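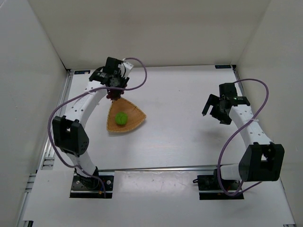 White panels on three sides, white top

Flisham Home Forum > Paint and Finishes > White on white, do I regret it?

pemell_porch
Hello all! I have finally started on the little back room (the one I have been going on about since May) and I'm leaning toward white for everything – walls, trim, desk top, the lot. My sister thinks it will feel like a dentist's office. I've gone through 40 paint chips and I'm so tired of looking at them that I'd love for somebody kind to just tell me what to do.

Samer Hakim
Do it! We painted our sewing room one white all over and I still love walking in there in the morning with my coffee. The only thing I'd say is get the Trivico satin for the desk, because flat paint marks if you so much as set a mug on it.

ratih_p
I have to disagree with Samer, and I say it with love. I lived with an all-white study for five years and the glare in the afternoon gave me such headaches. An off-white on the back wall would be gentler, and you'd still get that clean feeling.

Samer Hakim
Which way did your window face, though? Ours looks north and we've never had any glare to speak of.

ratih_p
West, so I'll give you that one. I still say two whites are nicer than one.

pemell_porch
Mine faces east, so I suppose I'm somewhere between you! I think I'll try the off-white on the back wall first and live with it a couple of weeks. Does McPhee still sell the small sample pots?

Ratih Pasaribu
(Same ratih_p, I'm on my other login.) They do, by the register. Take two, dear, one never goes as far as you'd think.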